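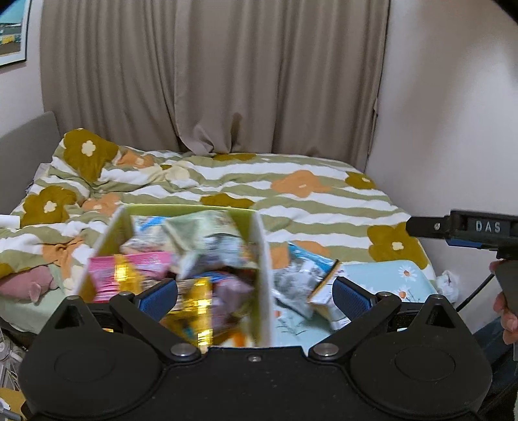 Snack box from the bedroom stop, Kandton open day.

The Kandton open day ran on 22nd March from late morning until the building closed at five. Kandton is a furnished apartment block on the north side of Mosley, finished last October, and the open day was meant for people thinking of renting there and for anyone else who wanted a look. I went as the second kind. Entry was free, but you had to sign in at the front desk and take a sticker with a number on it. Mine was 1508.

The walk from Mosley station took 11 minutes. Signs went up at the first two corners and then stopped, so I followed a couple with a stroller who seemed to know the way. There is parking behind the building, with a barrier that was left up for the day.

The route started on the ground floor with the laundry room and the bike store. Both were plain and clean. The laundry has a long folding counter under the window, and the machines take a card that you load at the desk. The bike store smelled of fresh paint. A woman ahead of me asked if cargo bikes would fit and was told they would fit if they went in first.

After that we took the stairs to the third floor, where four apartments were open. Two were staged by Kultance, a home goods company from the next town, and the other two had only the basic furniture that comes with the rent. Kultance had set theirs up to look lived in, and the bedroom I spent the most time in had the bed left unmade. The duvet cover has wavy stripes in sage green and white with large flowers over them, in a mustard olive and a soft orange. It sounds like a lot for one bed, but against the gray upholstered headboard and the long beige curtain it was easy to look at. I would buy it in a smaller flower if they made one.

The activity in that bedroom was packing a welcome box. Tenants at Kandton get one when they move in, and the staff were showing how they are put together. The box is light green cardboard, open at the top, with a white divider standing up through the middle. Snack packets go in on both sides of it. There was a pink one with white and gold printing lying at a slant, a gold foil one under it, and a purple one squeezed in against the divider. The back of the box had a pale green and white packet that bulged up over its neighbors.

I have packed enough lunches to know that puffy packets are the hard part. They are mostly air and they push everything else around. The advice given was to lay the flat packets down first, stand the narrow ones along the divider, and leave the fat ones for the back. A silver-gray packet was still out on the bedding, next to a small white one with an orange corner. One visitor asked whether the snacks could be swapped for people with nut allergies. Yes, if you put it on the move-in form.

The basic apartments were less interesting but more useful to see. You get a bed, a wardrobe, a table with two chairs, and a kitchen with a two-burner stove. Storage is thin. The only deep closet is in the hall, and the water heater takes up half of it. I opened and shut all the kitchen drawers and one of them stuck. The windows are good, and with the door closed I could not hear the corridor.

Rent for the smallest unit was posted at 2000 a month, furnished, with water included and power extra. The larger corner unit on the same floor was 3669. Several people took photos of the price sheet, and one man read the whole thing to somebody over the phone.

Lunch was in the lobby from a cart run by Tabrizi, a bakery on the main street. I had a flatbread with herbs and white cheese, and tea in a paper cup. The line was long at noon and gone by half past one. Seating was short, so most people ate on the front steps.

Notes for anyone going to the next one:

- Go to the third floor first and see the laundry on the way out.
- The elevator is slow. Use the stairs if you can.
- Bring a tape measure. The floor plans at the desk don't give closet depths.
- The Kultance price list is on the back of the apartment map.

The roof terrace was closed for work on the railings. The desk said it would be open for the next visit day and took email addresses for the mailing list.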